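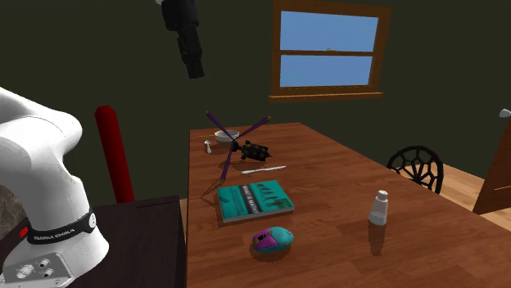

## Teaching the arm by remote control, week 5

February 8, 2018

I spent most of this week driving a simulated arm from my desk. The work is for Koltton, which is what we call our collection of recorded demonstrations. The idea is simple enough. I move a controller in my hand, the arm in the simulator copies me, and everything gets logged: joint angles, gripper opening, camera views. Later a model trains on the logs and tries to do the same thing without me.

The table in this set of tasks is a mess on purpose. There's a small white bowl at the back, a toy turtle next to some long purple rods, a teal book lying flat, a computer mouse, and a white plastic bottle by itself on the right. The tasks are short. Put the mouse on the book. Move the bottle next to the bowl. Pick up the turtle without dragging the rods along.

The mouse is the easiest of the three. It has a rounded body, the fingers close on it from the sides, and it sits near the front edge of the table where I have a good view. Getting it onto the book means lifting a little higher than feels necessary. My first runs clipped the cover every time, and the book slid.

The turtle is the one I dread. It sits right where the rods meet, so coming in from the side means hitting plastic or whatever the rods are supposed to be made of. I come straight down now. I also stopped rotating the wrist during the descent. Getsemaní Salinas watched a few of my recordings and pointed out that I was turning and lowering together, which looks fine on screen but gives the model two things to learn in the same second. Separate moves are slower and much cleaner.

Current numbers: 268 demonstrations kept, 50 thrown out. The ones I threw out were mostly hesitations. If I stop in the air to think for a few seconds, the log fills up with frames where nothing moves, and the last model we trained on data like that learned to stop in the air too. I rehearse each task twice before I hit record.

Higinio Valdovinos has been doing it the other way, holding a real arm by the wrist and walking it through the motion. We compared notes over lunch. He gets a feel for contact that I don't have at all. When my gripper touches the table I find out by seeing it stop. On the other hand, his arms are tired by noon and I can reset my table with one key.

A few settings, mostly for my own reference:

- Controller scaling at half speed for the turtle, full speed for everything else.
- Second camera view always open. Depth is very hard to judge from one angle.
- Gripper on a toggle button. Holding a trigger through a whole carry made my hand shake.
- Object positions shuffled every 5 runs.

The door and window in the room never come into the tasks, but I like having them there. They help me keep track of which way I'm facing when I switch cameras.

Next up is the bottle with the start position moved farther right, close to where the arm runs out of reach. I want that batch finished before March, when we start on drawers.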